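Category: Village Hall / Minutes and Papers

Dindwood Hall Users' Group
Minutes of the meeting held on Wednesday, March 22, 2023, in the small room

Minutes taken by Isla Ormsby

1. Minutes of the last meeting

Agreed, with one correction. Item 6 said that the heating "has been fixed". It should say that the heating engineer told us it had been fixed. Those present who sat through the November talk in their coats asked for the difference to be noted.

2. Noise and echo in the main hall

The quote from Henetti for sound panels was handed round. It comes to £431 for a survey, with the panels priced afterwards. The leaflet says their panels "transform the listening experience". The meeting asked what had been measured, in what sort of hall, and who by. The leaflet does not say. A graph on the back has no numbers up the side.

It was pointed out that the echo is worst when the hall is half full and the curtains are open, and that closing the curtains costs nothing. The dance class tried this once and thought it helped a bit, but they had also turned the music down, so it is hard to know what to make of it.

Plain grey wall panels, with the dark join between two of them, were looked at for general appearance.
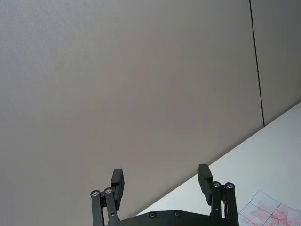 Item 2: wall panels, plain grey finish.

Views on the colour were mixed. One member thought pale grey would look like a dentist's. Another said the present cream already does.

Decision: no survey for now. Isla Ormsby to write to Henetti asking for the name of one hall of our size that has bought from them, and whether we may telephone it. Curtains to be kept closed for all talks until the next meeting and a note made each time of whether people at the back could hear.

3. Hire charges

The proposal was to put the main hall up to £18 an hour. The paper in support says that this will bring in another £1000 over the year. The sum only works if every present hirer stays and books the same hours. The art group has already said it would drop a session. The paper was also silent on what Melness charges, although Melness was given as the reason for the rise.

After some discussion it was felt that a smaller increase might be right but that there was no point choosing a figure out of the air. Sent back for more work. The paper is to return with last year's bookings attached, hirer by hirer.

4. Online booking

We were shown a printout about the Donati booking system, which is free for the first year. The price for the second year is "tailored to your needs". The meeting took this to mean that they will tell us once we cannot easily leave.

The present paper diary had two double bookings last year, both of them in the same week, and both because the pencil had been rubbed out. It was suggested that a pen be tried first.

Those in favour of Donati said that younger hirers expect to book by phone at night and go elsewhere if they can't. Asked for a case of this, they could offer one, a christening party, and it was not certain that the family had not simply preferred the place with the car park.
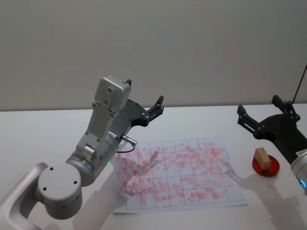 Isla Ormsby said that she did not much like the printout either, but that she was the one answering the calls, and that if the diary was staying then someone else could have it on Sundays. This was accepted as fair. A rota is to be drawn up.

Decision: stay with the diary, in pen, and look again in November. Donati to be asked for the second-year price in writing.

5. Visitor survey

Of the forms left by the door, 62 came back. The summary states that users are "overwhelmingly happy". The forms were put out only at the quiz night, so the people asked were people who had already chosen to come and had been given a drink. Nearly all of them ticked the top box for everything, including the wheelchair lift, which was out of order that evening.

It was agreed not to quote the survey in the grant form. If it is run again, forms should go out at every session for a fortnight, and the question about the lift should have a box for "did not use".

6. Table tops and walls: cleaning

The cleaning list asks for walls to be wiped weekly up to shoulder height and white table tops after each hire. The new spray is said to leave no marks. Two people had found marks. It may be the cloths. Plain water to be used on one side of the hall for a month and the spray on the other.
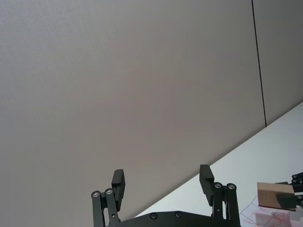 Item 6: grey wall panel and white table top.

7. Any other business

The noticeboard key is missing again. The lock is to be left off, as nothing on the board is worth taking.

A request to store a piano was turned down. We were told that it "only needs tuning". We were told that about the last one.

8. Next meeting

Date to be fixed once the rota is done. The small room, if the heating is on.

Related papers
Hire charges: first draft
Letter to Henetti
How to book the hall
Minutes of the November meeting
Visitor survey form (old version)

Last updated: one week after the meeting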